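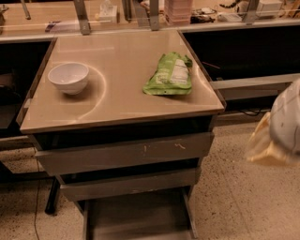 Gray two-drawer cart, tan top, parked against the bench. Bowl and snack bag on top.

Cart top: refinish, replace or leave alone?

ratorwood_bench
Small metal cart, two drawers, open shelf at the bottom. The top is a square tan panel with dark brown trim, glossy. I want to use it as a side surface for soldering and small assembly. Two concerns: glare from the overhead light, and whether the finish tolerates heat. Load will be 8 kg at most.

seungwoo_s
Glare first. There is a curved pale reflection running from the back left corner toward the front. Small screws will vanish in that. Lay a matte silicone mat over it and leave the panel alone.

danska70
Disagree on the mat. Mats creep on gloss unless they cover the full top. Scuff the surface with 1,000 grit, wet, and wipe it down. That kills the shine and costs nothing.

Yi-an Bae
Do not sand until you know what the panel is. If it is a thin printed layer, you will go through the color at the corners first. Test on the underside.

danska70
1,000 grit does not go through anything in 20 strokes.

Yi-an Bae
It did on mine, at the trim.

gaeun_j
Separate point: food. A bowl and a snack bag on a surface intended for leaded solder is a bad habit. Pick one use for the cart.

ratorwood_bench
Noted. It has had no solder on it yet. Food moves to the other table before any does.

seungwoo_s
What about the tan smudges on the upper drawer front? Adhesive?

ratorwood_bench
Unknown. Isopropyl did not shift them. The scuffs on the same drawer are older than my ownership and I don't plan to repaint.

danska70
Try mineral spirits on a small spot. Gray paint on these can soften, so keep it brief.

ratorwood_bench
Will do. Going with a full-size mat for now, cut to stop short of the trim. Sanding test on the underside in June.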